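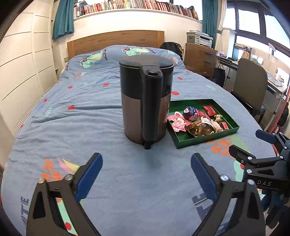
An electric kettle and a tray of snacks on a light blue duvet.

Guest Room Program Enters Its Second Season

The Drirno Lodging Association is pleased to report that 81 member houses have registered for the guest room program, which resumes in September. Members in the Stolulari district may register until the end of the month.

Participating houses agree to offer at least 2 rooms at the association rate and to answer booking requests within one business day. Breakfast remains optional – houses that do not serve it should say so in their listing. The printed directory will again be produced by Kwok Press, in an edition of 2000 copies, and will be sent to tourist offices and rail stations.

Last season the program recorded 333 stays, most of them for a single night. Members are reminded that room rates for the new directory must reach the association office by May 30, 2018. Rates received after that date will appear in the online listing only.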